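Cellar notebook, Prostby site
December 2020

Dry-hopped saison, second trial batch, brewed to the Keltine recipe with the Muvari yeast in place of the house strain.

The September batch finished too sweet and was held back from sale. For this one the mash was kept cooler and rested for 72 minutes. Wort was collected at the expected strength and yeast was pitched the same evening. Fermentation was slow to begin, then steady for 7 days, with a strong smell of pear which has since faded to pepper and lemon peel.

Hops from Seixas were added in two parts. The second bag had a split seam and its contents were dull and rather cheesy, so a sound bag was opened instead. The supplier has been informed and the lot number is in the goods-in book.

Nearly 50 litres were lost to sediment — more than last time. The tank outlet should be fitted with the taller standpipe before the next trial.

Tasted cold and again at cellar temperature. Dry, lively, slightly harsh at the finish. A further 10 days in tank is recommended before any decision on bottling. Gravity to be checked each morning and entered on the tank card, with initials.
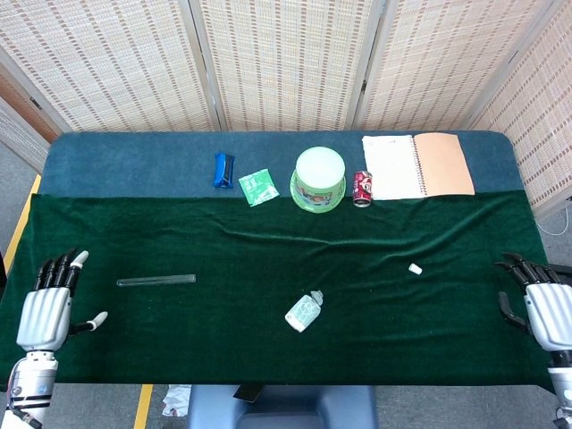 Olwen Treharne
Assistant Brewer, Trials and Cellar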